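Lerneck Washing Line, 40 metre reel

Back in stock for spring, and we couldn't be happier! The Lerneck is the line we use at home, and after years of saggy plastic-coated string it was a lovely surprise to hang out wet bath towels and see them stay well clear of the grass.

The cord is a tight cotton braid with a polyester core. It grips pegs well, even the old wooden dolly sort, and it knots without slipping. Cut it with sharp scissors and bind the end with a bit of thread -- it does fray if you leave it.

Length: 40 m
Thickness: 5 mm
Colour: natural
Item number: 422

New line stretches a little in its first week, so put it up, use it, then tighten it once. Svyatoslav Boiko wrote to us in October to say his had been up all summer between two apple trees and only needed a wipe.

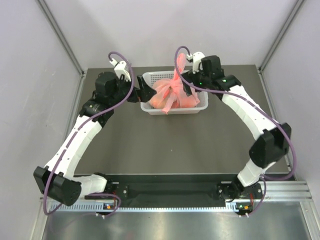
A damp cloth with a drop of washing-up liquid is plenty for that, by the way. Bring the line in over winter if you can -- cotton does go green in a wet corner. Hooks and cleats are sold separately, and the Utolau ones fit nicely.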